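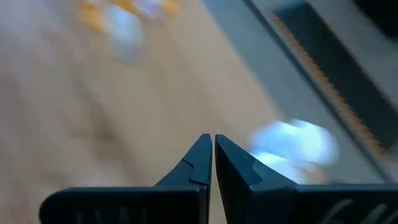 Dilwyn Gwynne had kept every tablet his wife was ever given. When he rang in July to ask whether I could help him sort them out, I thought he meant a drawer. He meant a suitcase. He carried it through to the table by the window, a light tan wooden one, and undid both straps before I had my coat off. I had not been in the house for 7 years.

"I've made tea," he said. "It's probably stewed."

I used to be the pharmacist in Hirnton. My name is Lâm Bạch, and Dilwyn is still one of the few people in the town who gets it right. He learned it when Mair first became ill, practising at the counter while I filled the bag, and he would not leave until I said he had it.

He started taking the bottles out. There was no order to it. Some he put down hard, and some he held up to the window first and tilted so that the tablets slid to one side.

"These were the ones that made her sleep," he said. "Or those were. One lot made her sleep and the other lot kept her up."

"Have you got the list?"

"There's a notebook. It's all in the notebook."

The notebook had a Turneo Coaches calendar printed inside the cover. Mair had written in it every morning and evening until she couldn't, and after that the writing was his, larger, in capitals. He had kept a running total down the margin. The last figure was 3,110.

"Is that tablets?" I asked.

"That's what she took. What's on the table is what she didn't."

I drank some of the tea. He pushed the bottles about with one finger until they stood more or less together, and sat down opposite me.
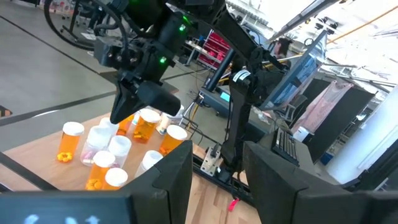 Orange bottles and clear ones, all with white caps.

"I could just take them in for you," I said. "They'd go in the bin at the back of the shop and that would be the end of it. You wouldn't have to open anything."

"I know that."

"So what did you want me for?"

He picked up one of the orange ones with yellow tablets in it and turned it round. He took a while over it.

"There was a night in the spring," he said. "She asked me for two and I gave her one. The notebook said one. She asked again and I said the notebook says one, Mair. I want to know if she could have had the two."

I asked which bottle. He wasn't sure, so we went through the notebook together. It took over an hour. The light moved off the table and he got up and put the lamp on. At last I found the page, in his capitals, with the time written as 3.38 and then the 3 crossed out and done again as a 2.

I read the entry and I read the ones on either side. Then I read them again so that he could see me doing it.

"No," I said. "You gave her the right amount."

"You'd say that, though."

"I wouldn't. I told your brother he'd been taking his wrong for months."

He nearly laughed. "He never went back to you after that. He drove to Inora for his prescriptions. Forty minutes each way."

"I remember."

He put the bottle back where it had been, then moved it a little to the left. I got a carrier bag out of my pocket and opened it on the chair between us. I left it there and turned to the next page of the notebook, where Mair's handwriting came back for a single line, asking for marmalade.

"Did she get it?" I said.

"I went out for it that morning," said Dilwyn. "The thick sort."

Contact the editors | © Falcão Short Fiction and the author | Back to top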